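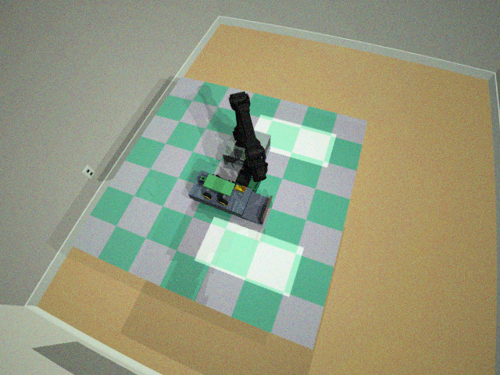 July, quarter past nine in the evening

I have my feet in a basin of cool water and a cup of tea going cold next to me, and I'm going to write this down before I fall asleep, which won't be long.

We had the Plarkodau people in again today. Two full hours in the canteen with the blinds down, going through the simulation of what our packing line at Prellitz is going to be after the summer shutdown. I had been dreading it, I'll admit. The last time they came it was all charts and I understood maybe one in four. This time they had the arm itself up on the big screen, the black one, in its little pretend room with the gray walls and the green and lavender checkered floor, and they let us ask whatever we wanted. Somebody had even put an electrical outlet on the wall! I don't know why that pleased me so much. I suppose it made me think that whoever built it had sat in a real room at some point and looked around.

I'd pictured something sleeker. It's a chunky thing, all angles and blocks, and it stood there over a long blue-gray toy sort of truck with a green block on its back. I kept thinking of my nephew's toy box, and how he would have had that truck out from under there in two seconds flat.

The young man from Plarkodau explained that they practice everything this way first, over and over, before anything touches our floor. He said 200 runs for each kind of part, with the lights and the shadows moved around every time so the arm doesn't get used to one sort of day. I liked that. When I started on the line I got about a morning, and then the woman next to me went on her break and I was alone with it.

So, the change. The Ichikawa cartons go over to the arm first, since they're all one size. The heavy trays come after that, once everybody is happy. The mixed orders stay with us, and the gift sets, and anything that arrives with a note taped to it. Our shift order for tomorrow is 744 cartons and every one of them will be lifted by a person with a back, so I can't pretend I'm sorry about that part. My shoulder has been talking to me since Easter.

But I do mind some of it, and I want to be fair and put that down too. There are 3 of us who have stood at the end table together for years, and under the new plan one goes to the Akis station to watch the screen and clear the jams, one goes to mixed orders, and one goes over to receiving. No one is losing a job, they said it twice and put it in writing, and I believe them. It's the talking I'll miss. We've raised children at that table, more or less, and got through a divorce and two kitchen remodels and a very long argument over whether you can freeze cooked rice. (You can.) I don't think there's a box for that on anybody's chart.

I've put my name in for the Akis station. I surprised myself! I was walking out past the office and the sheet was hanging there with the pen on its string, and I wrote my name quite neatly and then went and sat in the car for a while – the heat in there was terrible – wondering what I'd done. Training is in the mornings, before the shift, and there's a little extra pay once you've passed. I asked whether I'd need to be good with computers and was told I'd need to be good at noticing when something is crooked. Well, I've been noticing crooked things on that line since before the young man could tie his shoes.

Must remember to ask about the chair at the screen, whether it goes up and down. Also to bring back the blue dish from the potluck, and call my sister about the weekend.

Tea is stone cold. Drinking it anyway, and then bed.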